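Herringbone paving

Herringbone paving is a way of laying small rectangular bricks or concrete blocks so that each one meets its neighbour at a right angle, giving a zigzag surface. It is used on footpaths, drives and the walks between blocks of flats. Suppliers like to say it locks together and cannot move. The claim is repeated far more often than it is tested, and much depends on what lies under the blocks.

Colour is often used to mark out a route, with a darker stripe down the middle or bands along the edges. A crack takes no notice of either.
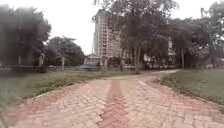 Jabari Makori objects that the pattern gets blamed for bad groundwork, and that a path on a properly packed base will outlast the people who complain about it. Perhaps so, though that makes it an argument for the base. A survey of garden paths at Sudby, run by Hamisi Nzioka over 19 months, looked at 394 square metres of herringbone and found shifted blocks in 14 places. Nothing laid in straight rows was checked alongside it, so the figures prove rather little.

Edging is the other half of the matter. Without a firm kerb or a border course the outer blocks can creep towards the soil, and the joints open behind them.

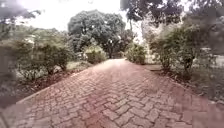 Kerbs have their own faults, and a poorly bedded one will lean outwards and take the paving with it. Joint sealers such as Jadix are sold as a cure. The maker's trial covered 2 short lengths of path and ended in May, before a single winter had passed over them.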